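Patchwork quilt

A patchwork quilt is a bed covering whose top layer is made by sewing together pieces of different fabric. In its usual form it has three layers: the pieced top, a middle layer of wadding, and a backing cloth. The layers are held together by lines of stitching, known as quilting, or by knotted ties. The word "patchwork" refers to the joining of the pieces and "quilting" to the joining of the layers, although in everyday speech the two are often used for the same thing.

Patchwork quilts are used as bedspreads, as extra warmth over blankets or a duvet, and as throws for sofas and chairs. Some are made to be hung on walls.

Materials

Cotton is the most common fabric for the top. It holds a crease, frays little and can be washed often. Older quilts may contain wool, silk or velvet, frequently in the same piece of work, and these are harder to clean because the fabrics shrink at different rates. Many makers wash new cotton before cutting it, mainly to remove loose dye. Reds and dark blues are the colours most likely to run.

Wadding may be cotton, wool, polyester or a mixture. A wadding labelled 80/20 is normally 80 per cent cotton and 20 per cent polyester. Wool wadding is light for its warmth. Polyester dries quickly and keeps its thickness, but a quilt filled with it tends to slide on a smooth sheet. Some summer quilts have no wadding at all and consist of a top and a backing only.

The backing is usually a plain or lightly printed cotton. It is cut larger than the top and trimmed once the quilting is finished.

Construction

Pieces are cut with scissors around a template, or with a rotary cutter and ruler on a mat. A seam allowance of a quarter of an inch is standard, including in countries where other measurements are metric. Pieces are joined into blocks or strips, and these are then joined into the full top. Seams are pressed to one side or opened flat.

In English paper piecing, each fabric shape is folded over a paper shape and tacked, and the edges are sewn together by hand. The papers are removed later. The method suits hexagons and other shapes that are awkward to sew by machine.

When the top is complete, the three layers are spread out, smoothed and fixed with pins or long tacking stitches. Quilting is done by hand in a hoop or frame, or by machine. The raw edges are covered with a narrow strip of cloth called the binding.

Common patterns

The simplest arrangement is a grid of equal squares. Other widely used units include the following.

Four-patch and nine-patch: small squares joined to make a larger one.
Log cabin: strips sewn in turn around a central square.
Half-square triangle: two triangles joined along the long side to form a square.
Sawtooth: a row of small triangles, generally used as an edging.
Flying geese: a larger triangle with two smaller ones at its sides, repeated in a line.
Diamond: used singly, in bands, or grouped into stars.

A scrap quilt uses many fabrics with little repetition. Makers often limit the colours so that unrelated prints sit together, and a range of blues with white or cream is a long-standing choice. One or two patches in a contrasting colour may be added. 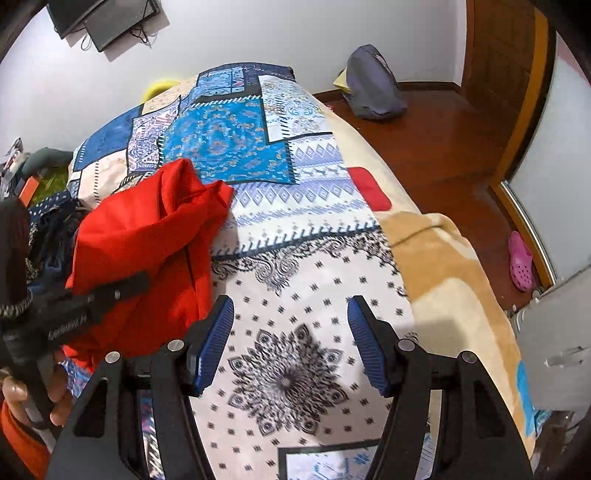
A patchwork quilt mainly in blues and white, with paisley, medallion and reindeer prints and one small red patch. A red cloth bag lies on top.

Printed patchwork

Not every quilt that looks like patchwork is pieced. In printed patchwork, sometimes called cheater cloth, the design of patches is printed on a single length of fabric, which is then quilted or left flat. It has been sold as dress and furnishing fabric as well as for bedding. A pieced quilt can be recognised by its seams, which can be felt as slight ridges on the surface. Quilting lines alone are not a reliable sign, as they are often stitched along the borders of printed patches too.

Manufacturers also combine the two methods. The Brendura range from the bedding firm Starnum, introduced in September 2008, had pieced centres and printed borders. Bajpai, a smaller maker, sold block-printed panels intended to be cut up and pieced at home.

Sizes

There is no fixed standard. A cot quilt commonly measures 100 by 120 cm, and a quilt for a double bed is usually at least 200 cm wide. A bedspread that reaches the floor on both sides needs to be considerably wider than the mattress. Thread count, often quoted for sheets, is seldom given for quilts.

Use and care

Cotton quilts can generally be machine washed at a low temperature with a mild detergent. The drum should not be packed tightly. Wet quilts are heavy, and hanging them from one edge strains the stitching, so they are better dried flat or over several lines. Quilts containing silk, velvet or wool patches are normally aired and brushed instead of washed.

Direct sunlight fades the upper surface. On a bed near a window, the quilt may be turned round from time to time to even out the wear. Bags, belts and clothing with metal fittings can catch the stitching if dragged across it.

For storage, quilts are rolled, or folded with the creases in a different place each time, and kept in a cotton bag. Sealed plastic can trap damp.

See also

Appliqué
Bedspread
Counterpane
Paisley
Wholecloth quilt

Page last edited 20 Jun 2019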